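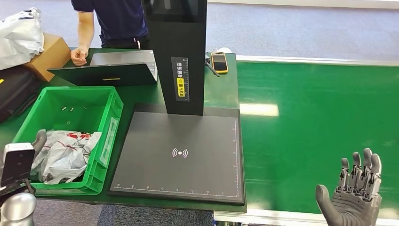 Parcel-scanning station with the instruction 朝上放置 ("place facing up") on a yellow sticker.

Writing for Everyday Use
Handout 2: Short instructions on labels, signs and packaging

Last time we looked at letters and forms, where the reader is usually sitting down and has at least decided to read. Now we get to the small stuff, which I love: the words on lids, doors, ticket machines, medicine boxes and the backs of seed packets. Most of it gets read by someone who is standing up, holding something and thinking about lunch. I find it the most exacting kind of writing there is, and also the most fun to pick apart!

Some terms we'll use all term

Point of use: the place where the reader does the thing. A line on the lid of a jar is at the point of use; a leaflet folded up in the kitchen drawer is a long way off.

Action: what the reader should do, given as a verb (push, tear, wait, turn).

Condition: when or whether to do it ("if the light is red", "before opening").

Sign-off: anything added for politeness or for the lawyers. Sometimes needed, often far too long.
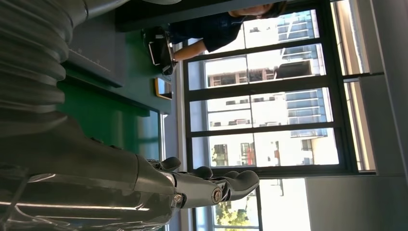 SECTION A: ORDER OF WORDS

English readers start at the left and give up early. So the first word or two carries a lot of weight, and a sign that opens with "Customers are kindly reminded that" has used up most of its luck before it says anything. Compare these, both written for the side gate at the Costlow garden centre, our running case this term:

Customers are kindly reminded that this gate should be kept closed at all times in order to prevent the entry of deer.

Keep gate shut. Deer get in.

The second is a bit blunt, and you may want a "please" at the front. Fine, have one. Read it aloud while walking past an imaginary gate and you'll hear how much sooner it gets to you.

Conditions are the exception. If the action is only right some of the time, the condition goes first, because people act as soon as they reach the verb. "Press the button if the bell does not ring" gets the button pressed by everyone. "If the bell does not ring, press the button" gives them a chance.

SECTION B: WORDS THAT CAN BE READ TWO WAYS

"Up" is a lovely one. This way up is clear on a box with an arrow, and hopeless on a cube with no arrow at all. "Close" (near, or shut?), "left" (the side, or what remains?) and "clear" (see-through, or take away?) cause the same trouble. When there is room, add a noun: "lid facing up", "left-hand door", "clear the tray". A small symbol beside the words can help too, as long as the two agree. Do look out for labels where the arrow points one way and the text sends you another. I have a folder of them and will happily take more.

SECTION C: LENGTH

The first Findodeo tea packet we'll read in class has roughly 70 words of brewing instructions, and they are charming, and the water has gone cold by the end. We'll cut them together. Keep the amount of tea, the water and the time, then see what still earns its place. Bring a pencil.

For next time

Find 2 short instructions at home or on your way in, one that works well for you and one that doesn't, and copy them exactly, line breaks included. Write up to 400 words on what you would change in the weaker one. Please quote the full text at the top of your page.

Reading: the chapter on notices in the Jarus course reader. The part on railway signs is a treat, so don't skip it.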